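The Great Takeout Box Reckoning

Clerkivville kitchens are drowning in plastic tubs. So we spent a week of August sorting ours.

2018-09-05

It starts with one tub. Good soup, decent lid, seems a shame to throw it out. Then the cabinet won't close.

Ours held 83 containers. Counted twice, second time with coffee. Of those, 17 had a lid that fit. The rest – orphans. Lids in the drawer that matched nothing we own or have ever ordered.

So, the table. Everything out of the cabinet and sorted by what it might be good for. Clear ones for the fridge, where you need to see what's going fuzzy. Black ones for the freezer or the garage, for screws and picture hooks and the little keys that open radiators. A tray on the table for whatever is in play, so the sorting has an edge to it and doesn't creep onto the chairs. Ours crept onto the chairs.

Wrappers were the other half of the job. Candy, crackers, tea, the shiny stuff that comes around everything now. They get shoved in the tubs, the tubs get stacked, and there they stay til someone opens one looking for rice. 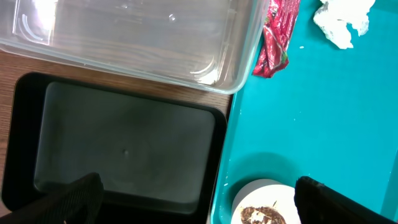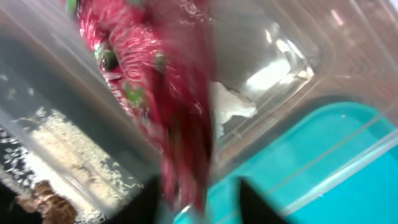 Home & Table Desk

A clear box does one thing well. You see straight into it. A crumpled wrapper or a bit of white paper has no place to hide, and you deal with it. Black boxes are sneakier. Deep, dark, handsome enough, and you forget them for a year.

The shops have noticed. De Luca, the deli on the corner, takes back clean tubs and knocks a little off your lunch. Bring 10 and the coffee is free. Tritier sells a stacking set in three sizes, all one lid – we wanted to hate it and couldn't. The lid is stiff at first. It loosens up. Zandden goes the other way, plain boxes with no lids at all, meant for drawers. Good for batteries, tape, birthday candles. Useless for soup, obviosly.

A reader wrote in to say her household had got to 143 tubs before anybody said anything. They kept the clear ones and one black one for dog biscuits. The rest went to a school art room, which took them gladly and asked for yogurt pots too.

Our own rules, such as they are. No lid, no cabinet. Wrappers go out the same night. Anything stained orange from curry moves to the garage and does not come back. And before the next order, check the stack, becuase the restaurant will send two more whether you ask or not.

The cabinet closes now. Bit of a shove, but it closes.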